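Two weeks with the Triton table pack

I've been putting off writing about the Triton pack because I wanted to get through the whole trial first. The trial is finished, so these are my notes while they're fresh.

Triton is a simulation add-on from Wavau. It gives you a set of ready-made table tasks for a two-armed robot with human-shaped hands, plus the scoring scripts. It costs 299 for a single seat, and the team license is 970. I paid for the single seat. The trial lets you run 2 of the tasks before you pay, and I picked table setting and cup stacking.

Installing it took most of a Wednesday evening. The download is large and the installer doesn't resume if your connection drops. Mine dropped once. After that it went in cleanly, and my old Imach project files opened without any changes, which I had not expected.

The table setting task is the one I spent the most time on. You get a cloth, plates and a few other items, and each new run moves things a little. I ran it in batches of 100 overnight and read the logs over breakfast. The logs are good. Every failed grasp gets its own line with the joint values, and you can sort by which finger lost contact first.

The view I used for most runs is the wrist-side one, with one hand over the open part of the cloth and the plates off to the right.
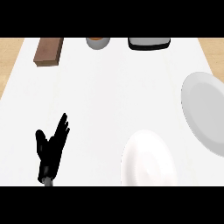

Jireš wrote to me after my last post that the finger contact in Triton is too forgiving, and that a policy trained on it will pinch plate rims far too lightly on real hardware. I should try raising the contact stiffness before trusting any score, the message said, and turn off the default grip assist.

I did both. Grip assist is buried in the second settings page and is on by default, and I think that is a poor choice for a paid product. With it off, my scores fell a lot. The stiffness change mattered less, though it did slow each run down.

Cup stacking I liked less. The cups slide on each other in a way that looks wrong to me, and the reset sometimes leaves one lying on its side at the start of a run. Wavau support answered my email in a day and said a fix is planned for April.

I'm keeping the single seat. The team license seems high for what's in the pack right now - there is no shared log view, so everyone would be passing files around anyway. Next I want to try the drawer task with grip assist off from the start.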